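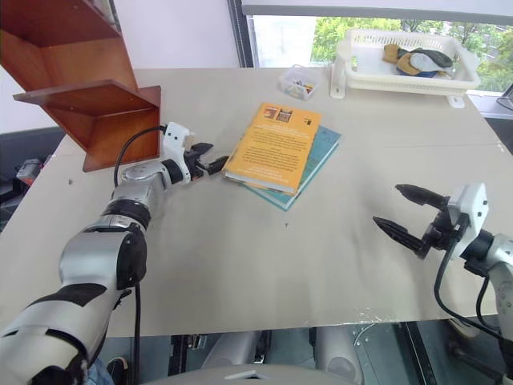

Progress report: Prornum turbo upgrade kit
From: Onel workshop
To: Prutis, product management

* The prototype kit is installed in the test car and the first stage of road testing is complete. The car has covered 3,000 km with the kit.

* Boost is stable in third and fourth gear. In fifth gear we still see a small drop at high engine speed. We think the actuator spring is too soft. Two stronger springs are ordered from Ulloa and will be compared on the same road.

* The intercooler pipes were changed one time. The first set touched the fan cover when the engine moved under load. The new set has 12 mm of free space at this point.

* Oil temperature stays inside the limit in normal driving. On the long hill it rises over the value we agreed, so we ask to include the larger oil cooler in the kit. The price effect is in the cost sheet.

* Installation manual: six chapters are written. The chapter about the wiring is not ready, as the connector was changed by Ulloa in September.

* Noise measurement is delayed. The test place is open for us only on Saturday, and it was fully booked.

Spending is within the approved budget. The second payment is requested as agreed.

Next steps: spring comparison, noise measurement, wiring chapter. Please confirm the oil cooler before we order parts for the second car.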